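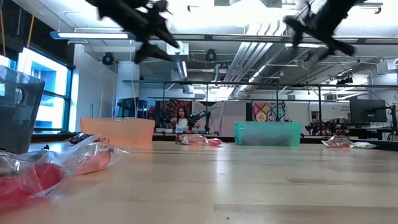

Latifa Helmy told us after the first share-out that we were measuring the wrong thing, and that if we wanted to know why people throw out bread we should stop weighing it and ask when they bought it. She was right and it cost us two weeks. So the report is kind of in two halves. Sorry about that.

Bread Waste in Shared Student Houses
Final report, Food and Households project
Submitted 15 Sep 2023

1. What we wanted to find out

How much bread gets thrown away in the shared houses on Rirlow Street and why. We picked bread since everybody buys it, it goes bad fast and it's easy to weigh on a kitchen scale. Also my own house is terrible at it. We had a freezer drawer full of heels when we moved out in spring and no one would admit to them.

First idea was that big houses waste more per person than small ones. Second idea (added after week 2) was that it depends on shopping day and who does the shopping.

2. Who took part

23 households signed up. Mostly students, a few people who had graduated and just stayed. House sizes went from two people up to seven. We put a flyer up in the laundromat and at Prenby, the corner grocery, and the rest came through friends of friends. So not a random sample, see section 6.

Every house got a paper bag with a label, a log sheet and a pencil. The pencils went missing right away.

3. How we did it

Part one. Each house put all thrown out bread in the bag for a week. Sliced bread, rolls, pita, bagels, tortillas. Pizza crust did not count (long argument, we voted). We collected the bags and weighed them. Anything with mold stayed in the bag and we subtracted the weight of an empty bag.

Part two. Short interview at the kitchen table, plus a log sheet where they wrote down what day bread came into the house, who bought it, and what day it was thrown out. Gunnlaugur Eskildsen did most of the interviews and I did the typing up. We used the same questions in every house but not always in the same order, people wander.

Questions were:
Who buys the bread here?
Do you share it or does everyone have their own?
Where is it kept?
How do you decide it's done?
Do you ever freeze it?

4. Results

Average thrown out per house in part one was 427 grams a week. That's most of a standard loaf. The spread was huge though. Two houses had nothing at all and one had a bag so heavy the bottom tore on the stairs.

House size did not explain much. The seven person house was under the average. They have one person, she cooks, she buys all the bread and she makes croutons out of whatever is left. A three person house down the block was well over because each of them buys a loaf and no one will touch anyone elses.

That turned out to be the main thing. Shared bread gets eaten. Private bread goes moldy behind the toaster. 59 percent of everything we weighed came from houses where people keep their own loaves, and those houses were the smaller group.

Shopping day mattered less than Latifa thought but more than we did. Bread bought right before a weekend away was a classic. Several log sheets have the same story, loaf comes in, everybody goes home to their parents, loaf goes out.

Where it's kept: top of the fridge is bad. Warm up there. The houses that used a bread box or a closed cupboard had less mold, but they also tended to be the houses that share so we can't really pull those apart.

Freezing: most people said they freeze bread. Log sheets say otherwise. When we asked again a lot of them meant they had frozen it once.

5. What people said

A few bits from the interviews, no names.

"I buy the big one because it's cheaper and then I eat four slices."

"If it's not mine I don't want to be the one who finishes it."

"My roommate thinks the ends are garbage. Like literally, straight in the garbage."

"We used to walk over to Abdel Hamid for flatbread every other day and then there was never any left over. Now we do one big shop and it's worse."

That last one came up in a different form in three other houses. Abdel Hamid is the bakery by the bus stop, they sell by the piece. Seltetti, the other bakery, only does whole loaves and will not slice them, and two people told us they stopped going because a whole unsliced loaf for one person is just too much bread. Buying small seems to help more than storing well. We didn't set out to test that so we can't say how much.

6. Problems

People knew we were weighing. Some ate more bread that week, one guy said so to our faces.

One bag had a banana in it. We took the banana out and kept the bag.

The log sheets from part two are patchy. Half of them stop after a few days. We should of texted reminders.

No winter data. Mold is slower when the kitchens are cold and those kitchens get very cold.

Grams per house is not the same as grams per person, we only worked this out late and the table in the appendix has both. Use the per person column.

7. What we'd suggest

For houses: share one loaf, buy the next when it's almost gone, put the ends in the freezer the same day. Keep it off the fridge.

For shops: half loaves. The manager at Prenby said she would try a half loaf shelf in October if the supplier will do it. We'd like to go back and weigh again if she does, Gunnlaugur is up for it and we still have the scale.

8. Who did what

Interviews: Gunnlaugur
Weighing: both of us
Typing, table, this report: me
Comments on the draft and the shopping day idea: Latifa Helmy

Appendix: weights by house, log sheet template, flyer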